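The Second Life of a Hotel Bed

Zulema Montecinos was 18 when she made her first hotel bed, and she made it badly. "The supervisor pulled everything off and threw it on the floor," she remembers. "She did not say one word. I made it again, and she pulled it off again." She laughs when she tells this, but she also says that she has never done it to anybody who worked for her.

Today she runs the Acuña, a small hotel near the bus station, together with her business partner Santino Aravena. I met them in the breakfast room at ten in the morning, when the last guests were leaving and the kitchen was washing cups. I wanted to ask them about sleep, because in the comments that guests leave, the word "slept" comes more often than the word "breakfast".

Montecinos has a strong opinion about mattresses. She thinks most small hotels buy them too soft. "People press with the hand in the shop and they say, oh, how nice," she says. "But you don't sleep with the hand. You sleep with the back, with the hip." When they took over the Acuña, they kept the old mattresses for one winter and asked every guest the same question at the desk. The answers were polite and not useful. Then Aravena began to sleep in the rooms himself, one after the other, with a notebook.

"I wrote what time I woke up and what was the reason," he says. "Many times it was not the mattress. It was the pipe in the wall, or the light of the street."

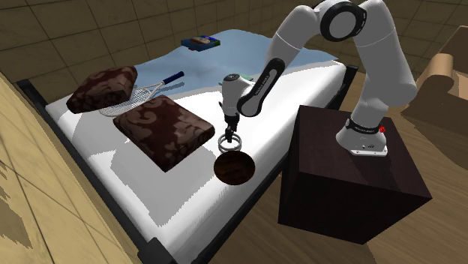
So the first big expense was curtains. They ordered them from a workshop of Fidel Arancibia, who sewed 120 meters of lining in October and delivered it in his own car, in four trips. Only after this did they change the beds, and only half of them. Aravena still believes that the curtains did more for the guests than the mattresses. Montecinos does not agree, and they discussed it in front of me for some minutes.

I asked about sheets. They use cotton, washed in the house, and they don't use softener. "It makes the cotton lazy, it does not drink the water anymore," says Montecinos. A sheet at the Acuña lives for 200 washes, if nobody spills wine on it. After that it is cut for cleaning cloths.

The pillows are a more difficult subject. Every guest has another idea of a good pillow, and Aravena keeps three kinds in a closet on the second floor. One regular guest, Padmavathi Pisharody, brings her own from home. "We put our pillow on the chair for her," he says. "She is right. I would also bring mine."

Before I left, Montecinos showed me how she folds the corner of a sheet. She did it slowly, twice, and then she let me try. My corner was not good – she fixed it with one hand while she was answering the telephone.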